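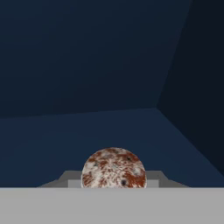 Rust-and-white ball between the gripper fingers, blue room behind.

Gallery – Clikance sim pack, first look

Quick gallery this time, text is thin. Been running the Clikance simulation pack on the office desktop since Tuesday and wanted to get something up before the trial runs out. Full write-up later, when the scoring is done.

What it is: a download with ready-made rooms, objects and arm models for people who test pick-and-place code and don't have an arm on the desk (or have one and are tired of waiting for a turn on it). Two room sets in the trial. Plain rooms, and a furnished kitchen they call Talpur. The paid version adds a workshop, haven't tried that.

Installed in one go. The license thing asked for my key twice, then quit asking.

Ball view first because that's what I had open the most. Flat walls, flat floor, very little to look at except the ball, and I like that for early debugging. The blotchy surface helps too – a one-color ball gives you no clue if it's turning. Wish there was a bit more shading on the gray parts, hard to judge depth from that close in.

Settings I used: default lighting, default friction, 250 trials per run, 3 runs. Left it going over lunch. Logs come out as plain text files, easy to read, though the column names are a mess and one is mispelled in every file.

Compared with Brevo, which we had before: menus are quicker, object library is smaller. Brevo had some 100 household items, Clikance gives you 70 in the trial. Enough for us. Manual is better too, has an actual index.

Kitchen next. Way more going on. Marble counter, tiled backsplash, brass handles on navy cabinets, spoons and a fork hanging off the shelf, ketchup up top. Loads slower than the plain rooms, fan noise goes up right away. Good for checking what your vision code does with clutter.

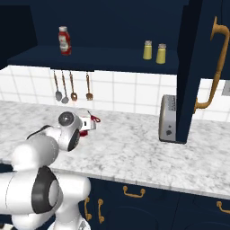
Can I bring my own object models into the trial version?
Import is locked in the trial. The paid license opens it up, and the Drireck add-on does the file conversion if your models are in an odd format.

Still to check: multi-arm setups, the workshop room, and wether the saved camera positions survive an update. Price page says per seat, no monthly option that I could find. Will post the run numbers with the full review – probly next week, depends on the desktop.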